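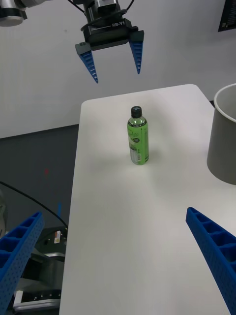

I had the hard hat on backwards when the siren went, so that tells you how my first month as safety rep at the Drimbridge plant was going.

It was only the drill. I knew it was only the drill – I'd scheduled it! – and I still jumped so high I knocked the clipboard off the railing and had to watch it sail down past the Wornik line and land flat in the parts bin. The whole second shift saw it go. Somebody clapped.

So there I was in the parking lot at ten past four, no clipboard, trying to do a head count from memory while the guys from Chisholm Freight (they share our dock, don't get me started) wandered through the middle of my lines eating sunflower seeds. I got 121. I was supposed to get 121. I was so happy I could have cried, and then a forklift driver came strolling out of building 4 with his headphones in and asked what everybody was doing outside.

"What's your badge number?" I said.

"3,551," he said. "Is there cake?"

There was a good long quiet. I'd counted one of the Chisholm guys. I went back down the line looking for him and of course he'd tucked himself in behind the welders, grinning, seeds all over his vest.

My boss walked over with her stopwatch. She came to us from Otano, where I guess they evacuate in their sleep, and she has this way of breathing in before she says a thing. I waited for it. I was already planning how I'd tell my mother I was back on nights.

"Sixteen minutes," she said.

"Is that bad?"

"It's terrible." She looked at the forklift driver, then at the seeds, then at my hat. "Last year it took so long they gave up and went home. Turn that thing around and we'll run it again."

I turned it around. Then I walked over to the Chisholm guy, asked him very politely to go stand by his own truck, and went back in to fish out my clipboard.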